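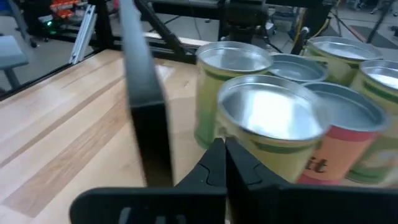 The Flistow guideline is a set of good-practice rules for tabletop robot grasping, drafted by Csaba Szabó at Westen and first issued in July. It covers parallel grippers working on household objects such as cans and plates.

Under the guideline, approach speed is limited to 300 millimeters per second, and closing force is set before each object type — never during a grasp. Fingertips are inspected every 4,000 cycles. 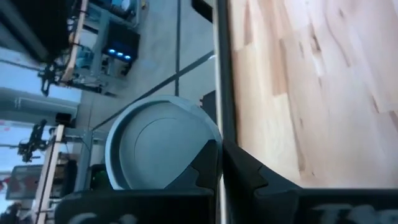
Gripper fingers and a round plate near the table edge.

The 11 clauses on object placement were later adopted by Flallard.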